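Minutes - gripper kit review, Rikwood workshop, 22nd April

Present: Heriberto, Cristian, two from Parri. Apologies from Furkberg.

1. Last minutes - taken as read.

2. Tirkance kit, trial so far
Cristian ran through it. Mounting was fine, manual wasn't - bolt sizes wrong on two pages. Wrist camera cable too short, supplier to send longer one. Current job is the black rod and knob on the bamboo board. Fingertips narrow enough to get in close to the wood, which the old ones weren't.
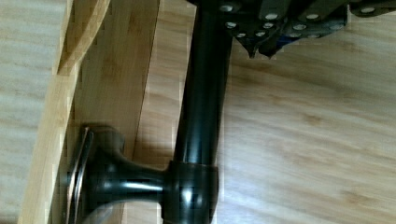 Heriberto asked re spare tips. Sold in packs of 10, lead time nearly 40 days. Too long. Parri may hold stock closer, will check thier list.

3. Service plan
Basic covers phone help only. Full plan adds a yearly visit and recalibration. Parri favour full, Cristian not sold on it. No decison - get both quotes in writing, in dollars this time.

4. Actions
HI - chase cable, ask about lead time
CA - run 100 cycles at the slower speed, log the misses
Parri - quotes, tips

Trial unit due back in November.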